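Search this blog
Type and press enter

My bedroom in simulation, part two
November 2022, by Vasiliu

In June I wrote that I wanted to build my simulation before I buy any more parts for the real arm. It took me longer than I planned. The room is now modelled, and I can change it without moving any furniture, which my back likes very much.

I work on it in the evenings, on the old computer in our shared workshop in Listmont. The first version of the room used 800 MB of memory and was very slow. I made the textures smaller and now it needs 600, so I can work with it.

The bed was the hardest part. A soft surface is difficult for the physics, and I spent 52 hours only on this (I write my hours in a notebook). I kept the polka dots and the plaid bolster, even if a plain grey box would be enough for the calculations. 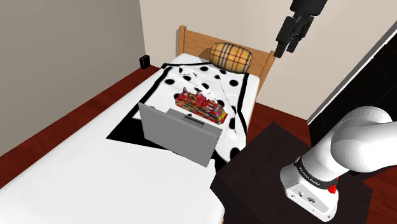
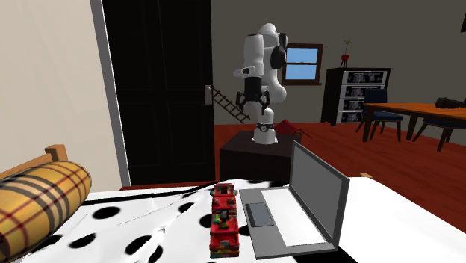
My next problem is the reach. When the arm stands beside a bed, it must come over the edge and then go down, and the elbow has not much space for this. I have tried 8 positions for the base and I am still not satisfied. If I put it higher, the reach over the mattress is better, but then the wrist turns in a strange way near its limit.

I also want to write my own planner for the path. The one I use now is called Brekia, it is small and I understand most of it, but its comments are very short. If a reader has experience with soft contacts, please write to me. I answer slowly, but I answer.

Recent posts
Skulov controller board: first test
Cables, and how I label them
My bedroom in simulation, part one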